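Lab notebook, Drenville sim bench
May 9, 2025

Spent most of the day on the house rules for tabletop pick tasks. The draft from Nostport came back with comments and about half of them are fair. Writing down what I'm keeping so I don't argue it all over again next week.

Rule 1, scene freeze. Once a kitchen or dining layout has a version tag, no object gets moved, swapped or rescaled under that tag. If the fork has to go somewhere else, that is a new tag. Urley broke this twice over the winter with the old mug set and we lost the comparison between the two runs. Random placement is fine as long as the seed is in the log.

Rule 2, naming. Use the name in the asset list and nothing else. The pepper grinder is "grinder" in one task file and "mill" in another, and the checker treats them as different things. Fixed in mine. Gillies still has the old names in the language prompts.

Rule 3, start pose. Arm at home, gripper open, fingers down, nothing in contact. Check contact in the solver output. Don't judge it by eye from one view.

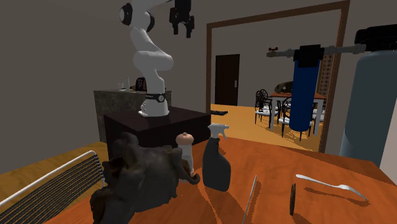

Rule 4, thin objects. Forks, skewers and anything else flat on the wood need their own line in the report. Lumping them in with the grinder and the spray bottle makes the average meaningless. Nostport wanted them dropped from the set. I said no - people own forks. What I did agree to is a separate grasp clearance: 2 mm off the tabletop for thin items, 15 for everything else. Still have to put that in the config with a comment saying why.

Rule 5, trial counts. 20 trials per object per layout, no early stopping. If a run crashes, the whole block of 20 is redone under a new run number. The crashed block stays on disk, marked as crashed. Deleting it is the one thing I would really get mad about.

Disk is going to be a problem. We have up to 4,000 episodes planned before the freeze in September, and the Gillies drive is already close to full. Asked for more space. If we don't get it, drop the depth stream for the repeat blocks and keep it for the first block only.

Rule 6, what counts as a success. Object lifted, held, and released inside the target area, with nothing else on the table knocked over. The last part is new. Older results ignored it, so they can't go in the same table as new ones. Put them in an appendix or leave them out.

Went back and forth on whether a nudge should count as a failure. Settled on this: a neighbor that slides but stays upright is logged as a disturbance, and the trial still passes. A neighbor that tips or leaves the table fails it. For things that have no upright, like a piece of fruit or a spoon, only leaving the table fails. The checker needs a list of which objects those are. I started one and it is in the shared folder next to the asset list.

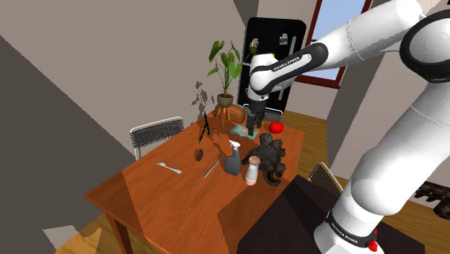 Do the simulated arm's speed limits have to match the ones on the real bench?
They should match for any run we plan to report. A faster setting is okay for debugging, provided the log header says debug and the results stay out of the shared tables.

Rule 7, lighting. Same light settings across all views of an episode. If we vary the light, vary it between episodes and write the value down.

Left to do
- send rules 1 to 7 back to Nostport, with the clearance numbers
- grinder rename in the Gillies prompts
- finish the no-upright list
- Urley needs the new checker before they start their block
- ask about the drive again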